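Evaluation Group, Household Manipulation — Minutes

October meeting, 2:00 p.m.
Chair: Benjamín Ledesma
Subject: Vorkenar kitchen simulation package, trial license

1. Previous minutes
Accepted with one correction. The quote from Skerneck covers scene assets only. Physics support is billed separately.

2. Trial status
The package installed on both workstations without changes to our build. The vendor supplies 2428 kitchen layouts under the trial license. The group has loaded 500 so far. Two failed on import with a missing texture path — ticket opened with Vorkenar, no reply at time of meeting.

3. Rendering and materials
Surface quality was judged adequate for policy training. Stone veining and wood grain hold up at close range. Small text on appliance panels does not resolve at the default camera settings. The group did not agree on whether this matters for the tasks in scope. Left open.

4. Contact behavior
Small objects settle correctly on flat counters. Grasps on objects with a center hole remain unreliable, as the collision mesh supplied for some of them is a filled disk. Villalba will test the alternate meshes and report grasp success by object class.

5. Counter-clearing task
The task was reviewed from the robot's own viewpoint, in a layout with a toaster and a donut side by side on a black marble counter, sink to the left and refrigerator to the right. Clearance under the upper cabinets is to be added to the task sheet as a recorded value.

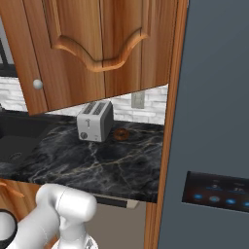

Rarkine asked that no purchase be approved until the arm model has been checked against measured joint limits, and noted that the earlier package passed every visual review and still gave wrong reach values near the back of the counter. The chair agreed to make the check a condition of purchase.

6. Cost
Annual license: $3160 per seat, two seats required. Support is excluded. The vendor will be asked whether the trial can be extended while the joint limit check is done.

7. Actions
Ledesma — request trial extension and a written support quote.
Villalba — alternate mesh tests.
Rarkine — joint limit comparison, results to the shared folder.

Meeting closed at 3:10 p.m.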